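Damp talk - Hiltlow residents' evening, September 2023
Speaker notes, Yaryna Antoniuk, Graltilov

Start on time. Say who I am, quick. Fire exits. Keep the chemist joke out this time.

Opening - most damp calls I get are not rising damp. Out of 214 homes we surveyed last year only a handful needed a new damp course. Pause there, let people moan about quotes.

Three sorts to cover:
Condensation - black spots in corners, behind wardrobes, worst in winter.
Penetrating - patch gets bigger after rain. Gutters, pointing, window seals.
Rising - tide mark low down, salts on the plaster. Much rarer than the salesmen say.

Tell the Toledo Terrace story. Woman quoted for full injection both sides, was a blocked air brick and a flower bed piled up against the wall. Spade and an afternoon. Dont name the firm!! 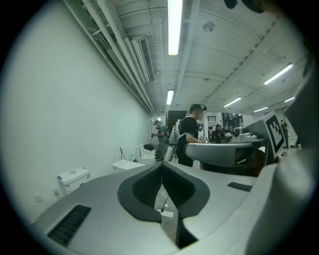
How high should the ground outside be?
At least 150mm below the damp course, and lower is fine. Patios laid on top of old patios are the usual culprit.

Next bit - solid floors. Old houses with concrete poured over earth, no membrane. Moisture gets pushed out to the walls. Mention tape-and-plastic-sheet test, leave it down a couple of days, look which side the wet is on.

Bathrooms. Fan needs to run on after you leave. Check it vents outside and not into the loft (seen it 6 times this year). Slow leaks at the pan or the waste pipe get blamed on the wall all the time - feel round the back before ringing anybody.

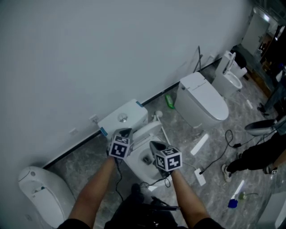
Toilet with the seat lid up, bathroom showroom.

Money slide. Survey first, from someone not selling the cure. Liladura breathable render, we use it, say so openly, other makes do the job. Cement render on old brick - no. A decent gutter clear and repoint can come in under £500 on a small terrace, depends on acces.

Running over by now probably - skip the meter demo if so.

Questions. Leaflets by the door. Next one is October, cracks and movement, same hall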